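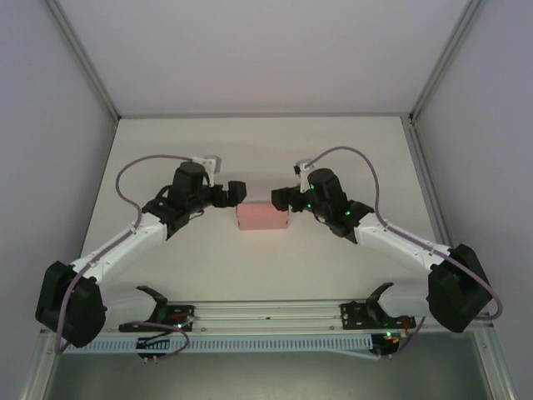 Session 4: When the Bench Gets Arms

Home | Syllabus | Sessions | Readings | Lab Hours | Contact

Print this page | E-mail this page

Welcome back, everyone, and thank you for the thoughtful responses to last session's reading. I got so caught up in them that I was late putting these notes together, so please forgive any roughness at the edges. As always, the handout is meant to sit next to the discussion and doesn't replace it. Bring it with you and scribble all over it.

Where we are in the course

For three sessions we looked at automation from a distance, with wages and job counts and the long argument about whether machines take work away or move it somewhere else. Now we come right down to bench level. Our case is the small-parts room at Kerslake, where two arms share one table and handle little blocks between them. I chose it because the job is so modest. A person picks up a block, turns it over, and sets it down without giving it a thought, and a pair of arms needs both grippers brought in from either side at the right height before anything can be touched at all.

Take a minute with the picture at the top before you read on. The arms are mounted on the same rail, facing each other, and the block lies between the grippers. Notice how much of the table is clear. Now think about your own workbench, or your kitchen counter if you like, and everything that collects there (mine has a coffee mug, two pens that don't work, and usually a sandwich).

The Kerslake case

Kerslake has 102 people on its floor, and 15 of them work in the small-parts room. Before the change, the room ran on what everybody called the Sitex sheets, a paper system in which each worker initialed a line for every tray finished. A full shift came to 1,295 pieces on a good day. People complained about the sheets constantly, and then missed them when they were gone, which I find very human and would like us to spend some time on.

The new setup is called Wekel, and the scheduling software that feeds it is called Doltuleck. You don't need to know how either one works inside. What matters to us is how the day changed for the people in the room, and the interviews in your packet come back to a few things again and again.

First, the pace. Under the sheets a worker could run ahead in the morning and ease off after lunch, and most of them did. With Doltuleck the trays come when they come. Several people said they were less tired in the hands at the end of the shift and more tired in the head, and I'd like you to hold on to that distinction, because we'll need it again in the session on monitoring work.

Second, what counts as skill. The old skill was in the fingers. The newer one is in noticing: a gripper coming in a little high, a cable starting to rub where it bends around an elbow joint, a part lying at an angle the arm isn't going to like. This kind of knowledge is slow to build and awfully hard to write into a job description, and at Kerslake it took until February for the pay grades to mention it at all.

Third, talk. The old room had people elbow to elbow along a bench, and the conversation never stopped. Now the workers are spread out, each looking after more than one table. One woman told the interviewer that she knew less about her friends' children than she used to. I have read a good many reports on automation, and I can't remember a single one with a column for that!

Terms to know

Tending: staying near a machine in order to feed it, clear it, and catch its mistakes.

Bimanual task: a job that takes two hands, or two arms, working together.

Tacit knowledge: what a worker knows how to do but would have trouble explaining.

Deskilling and reskilling: see the packet, and please read both authors, even the grumpy one.

For our discussion

Choose one small task from a job you have held and write down every step of it, including the ones you would be embarrassed to list. Mark the steps you would gladly give to a machine, then the ones you would want to keep. Half a page is plenty.

Think too about who at Kerslake should have been asked before the tables were rearranged, and at what point. The interviews disagree on this quite sharply, so come ready to take a side, and be kind to whoever takes the other.

Lab hours are the same as last time, 4 p.m. until the building closes.

Print this page | E-mail this page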